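Notebook, finishes bench
December 23, 2020

Oil finish on oak, humidity runs, continued from the July pages. 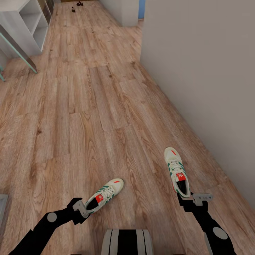

Batch 3159 came out of the cabinet this morning after 17 days. All panels are white oak, quarter and flat sawn mixed, sanded to the same grit and wiped down before coating. Two oils in this batch: Cleno hardwax and the Vidal two-part. The Plokness sample is still on the shelf because the can had skinned over and I did not want to strain it and then argue about the result.

Coating was by white pad, one thin coat, excess off after the interval on the can. Second coat on half the panels the next day. I weighed the pads before and after, so uptake is by difference. The balance drifted a little on the first set. I re-zeroed and repeated the first 4 panels, old values struck through in the log sheet.

Uptake: flat sawn took more than quarter sawn with both oils, as in July. The spread within flat sawn is larger than the difference between the products, so I would not quote a ranking yet. Panels with knots should be kept out of the averages. Oil pools in the checks around the knot and stays soft, and the pad drags it out again over the next hour. I marked those panels K on the back in pencil.

Cure: thumbnail test on the Vidal panels passed everywhere except along the end grain. Cleno still marks lightly near the edges of the two-coat panels. The cabinet was holding humidity at the high end of the band, and the hygrometer by the door disagrees with the one in the back. They need to be put in the salt jar together before the next run. Until then the humidity column is only good for comparing panels on the same shelf.

Water spots: one drop under a watch glass, overnight. Single-coat panels all show a ring. On two-coat Vidal the ring was gone by noon. On two-coat Cleno it was faint but still there under the raking lamp. Iron solution test gave the usual blue-black stain wherever the coat was thin, mostly at the sanding swirls near the corners. I need to stop using the small orbital on the corners.

Abrasion: 900 cycles, soft wheel, 4 panels per product. Gloss readings went up on the worn track for Cleno and down for Vidal. I cleaned the glossmeter tile and read them again, same direction. The Cleno result looks like burnishing. Check whether the wheel is loading with wax — there was a gray film on it when it came off — and run a blank panel with a fresh wheel before trusting either number.

Midano want a maintenance interval for their stair treads. I have nothing that supports one. Treads wear at the nosing and our wheel runs flat, so the figure would be for some other object. I suggest we offer them the water spot data and a repair procedure and leave the interval blank.

To do after the break:
New can of Plokness, note lot number before opening.
Both hygrometers in the salt jar.
Fresh wheel, blank panel, then repeat Cleno.
Cut nosing blanks from the leftover flat sawn, no knots.
Oily pads go in the water can with the lid on. I found one on the bench again.

Cabinet is off and the door is propped open. Panels are racked by batch, coated side facing left.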